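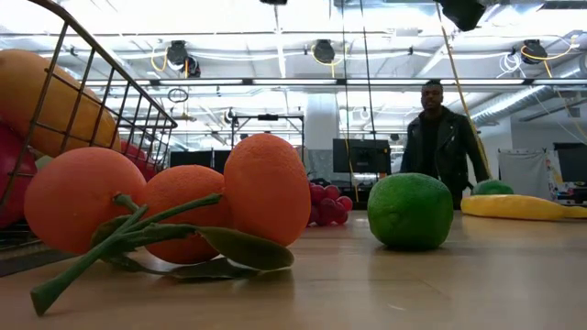

Jun 13, 2020

Students of the Dunleavy robotics club have moved to the last part of their project Vumer, in which a robot arm must learn to tell one fruit from another and put it in the correct place. The work is done with artificial fruit, and the set on the table now includes oranges on a stem with leaves, red grapes, a lime and a banana. A part of the fruit stays in a wire basket.

The club started with plain colored blocks, but the students found them too easy. "A block has the same shape from each side, and a banana does not," said Gülizar Saraç, who teaches the class. "When they changed to fruit, the program they were proud of stopped to work, and they had to think again from the beginning."

For training the program the students collected 3,000 pictures of the fruit in different positions and marked them by hand. Of these, 700 were kept apart for testing. In the last test the program gave the right name in 73 percent of the cases. The grapes are still the most difficult, says Dwayne Lyons, a second-year student who wrote most of the code for marking. The lime is also confused with other green fruit when the light is changed.

The gripping part is led by Unai Campos and Prodromos Koutsoukos. They are making softer fingers for the arm, and the first pair should be ready before the end of June. Until then the sorting is tested only on the screen.

The club will show its work at the student competition in Grornitz, where each team has 2 attempts to sort a full basket. Last year Dunleavy took part with a line-following car and did not reach the final. The team from Kitholm, which won, is again on the list.

New members are accepted also during the summer. Experience in programming is not required. Those who are interested can write to the club leader, Dexter Tillman.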